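4. Open-Day Demonstration

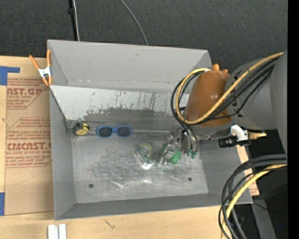 Figure 3. The picking cell used for the open day, with the gripper at a green item in the metal bin.
Mirance Laboratory for Robot Handling, Department of Mechanical Engineering

4.1 Setting and visitors

The trials in Section 3 were run with only the authors present. To see how the cell would behave on a less controlled day, we ran it during the department's open day on October 31, 2021. Visitors came in groups, each led by one of the two authors. Wichai Sangkhawat ran the cell from the desk and Carola Hagedorn spoke to the group. The doors were open from 11 in the morning, and 53 visitors signed the sheet at the entrance. Children were let in with an adult and stayed behind the floor line like everyone else.

4.2 Procedure

We used the same open-topped bin as in the main trials (Figure 3). It rests on a wooden tabletop, and the arm reaches in from one side. The sloping rear panel is scratched and its coating has rubbed off along the lower part, and the bare metal floor gives uneven reflections. We did not repaint or line the bin for the open day. The reflections are a known difficulty for the Civen segmentation module, and we wanted the conditions to match those of Section 3.

Each group saw one run. At the start of a run the operator placed a small set of household items in the bin by hand. Items with mixed shapes and surfaces were preferred. Those in Figure 3 include a yellow and black tape measure in the rear corner, sunglasses with a bright blue frame at the foot of the slope, and a transparent, rounded plastic object near the middle of the floor. The planner was given no list of the items and no preferred order. A run ended when the bin was clear or after 5 failed grasps in a row.

The grasp planner was the Gondetti version described in Section 2, with the same weights and the same speed limit. It samples 1000 candidate grasps per view and sends the best one to the arm. The only change was a pause before each descent, which gave the speaker time to point out the item the planner had chosen.

4.3 Observations

The open day was not set up as a measured trial, and we report no success rate for it. Two points affected later work. First, visitors often asked why the arm had passed over an item that looked easy to them. The operator's display shows only the winning grasp, so we could not answer at the time. We added a view of the rejected candidates in December. Second, several visitors asked to choose the next item themselves. The planner does not accept a target from the user, and we have left this for the follow-up study with Alvarado.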